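Subject: Re: [arm-users] Soft pad kit for two-finger grippers – worth it?

On 21 April 2024, a list member in Somcombe wrote:

> We're looking at the Pladance pad kit for our small arm. The rigid fingers we have now are fine on boxes and bottles but they squeeze out round things and snag on anything knitted. The dealer (Tatton) quotes 847 for the set, with both finger housings, the lit pads and a spare pair.
>
> Has anyone run these for more than a demo? Mainly I want to know:
>
> - how long the pads last
> - if the light in the pads bothers the wrist camera
> - if it's any good on mixed trays, where things are touching

We bought the same set from Tatton last July and it has been on the arm ever since, so I can answer most of this.

Pad life: we are on our second pair. The first went cloudy along the bottom edge after a few months of daily use and started to lose grip on smooth items. It never tore. Changing a pair takes 25 minutes the first time and much less after that, but the screws on the housing are small and it's easy to drop one. Do it over a tray. Also, the spare pair in our box had a slightly different connector from the fitted pair. Tatton swapped it without any argument, but check yours when it arrives and don't leave it in the drawer for half a year like we did.

Light: yes, it shows up. At full brightness the pads come out close to white in the wrist view and the exposure drops to suit, so dark items lose detail. We run ours at setting 2 for black or navy items and 3 for everything else. There is a line for it in the config file:

`pad_level: 2`

The manual says the change takes effect right away. On our unit it needs a restart of the gripper service. I reported that and haven't heard back.

Mixed trays: better than the rigid fingers, with limits. Balls are the easy case. The pads give a little and you can close at low force. Soft toys are harder, mainly the ones with long pile, as the fibers get between the pad and the housing if you close too near them. We open to just wider than the target and come straight down. If the target has a neighbor right beside it, expect to tune the approach angle – the housings are bulkier than they look on the data sheet.

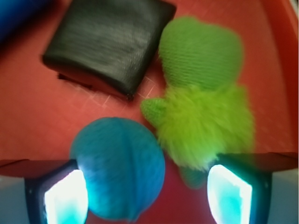 *Wrist view on the red tray: pads on either side of the blue ball, with the green knitted toy right next to it and the black pouch behind.*

Flat pouches and bags are the weak spot for us. If the pouch is padded and you can get a finger down each side, fine. If it lies flat, the fingertips are too thick to get under it and we go back to the suction cup.

On price, Van Wyk sells a plain rubber pad set for a good deal less. We tried it on a second arm. It holds hard objects just as well, but there is no light in it and the fuzzy items slipped more often. If your trays are mostly boxes and bottles I would buy that one. For toys and balls I would pay for the Pladance set again.

I can post our config file to the list if that would help. Which controller version are you on? The older one needs a patch before it will see the pads at all.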